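June, late, back at the flat

Drokov's sheet says a pad change on the hand-held takes 19 minutes. I would like to meet whoever held the stopwatch. I started on mine after lunch and had the old pads off quickly enough, then lost most of an hour to the seat underneath, where the last person had used glue. The sheet says no glue. Somebody in Toledo evidently knew better.

Milagros thinks I should stop grumbling and write down what I did, so for the record: pads off, seat scraped with a plastic blade, wiped twice, left alone while I had coffee, new pads pressed in from the wide end toward the seam. Then open and close by hand until the two faces meet along the whole V. Mine met at the bottom and stayed apart at the top. Backed off the left one, reseated it, same again. Backed off the right one and it came good, and I don't know why, which annoys me more than if it had stayed wrong.

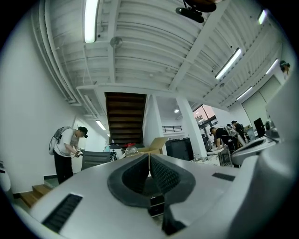
The old pads had 3,328 cycles on them by the counter. Drokov claims a good deal more than that before the ribbing goes, and Joonas says ours went early due to "handling." I asked him what kind of handling. He said the general kind. He has a spreadsheet where every fault has a cause and every cause is somebody at Cudutville picking the thing up wrong. I picked it up the way I always do and the pads wore on the inside edge first, near the seam, on both sides. To me that says the jaws are closing a hair out of square and new rubber will only hide it for a while. We'll see what they look like at the next change. I marked the date inside the lid of the spares case so there can be no argument.

Vents next. Jestholm's maintenance list, which Crescencio printed and taped up, wants the grilles brushed out every 6 sessions. Fine, I brushed them. A little gray fluff came out of one and nothing from the other. I can't believe this was the reason for last week's dropouts, though that is what the ticket now says, closed and everything. My money is still on the cable where it goes into the housing. I wiggled it for a while and couldn't get it to fail, so I have no proof, only a bad feeling. Wrote "cable suspect" on the ticket anyway. Saturnino will take it off again in the morning.

After that the check against the marker. You hold the gripper steady, wait for the reading to settle, move it, wait, move it back. If the numbers come home you're allowed to call it calibrated. They came home to within tolerance four times out of five, and the fifth was off by enough that I'd have thrown the run away. Joonas's view is that four is a pass. The procedure says nothing about how many tries you get, so I suppose he is right, in the way that a person is right about parking rules.
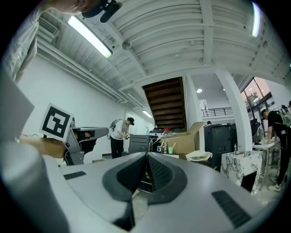 The pads seated, marker beside them, pinkish sky in the window.

Second round was better, I'll admit it. All the readings held. I had loosened two screws on the pad carrier and tightened them again in the opposite order, which isn't in anybody's procedure, so I've written that down too. Rocío wants it added to the sheet. I told her to wait until it has worked more than once. One good evening is one good evening.

She also asked whether we could sign it off as 100 percent. I signed it off as working. She looked at the form and said there was no box for working, so I wrote it next to the box.

To do: order the plastic blades, ask Toledo about the glue (politely), borrow a square that is really square, swap the cable whether Saturnino likes it or not. Find out who has the small hex key. Shoulder is sore from holding the gripper out at arm's length for the marker check, and a stand would cost less than the coffee we drink while arguing about it.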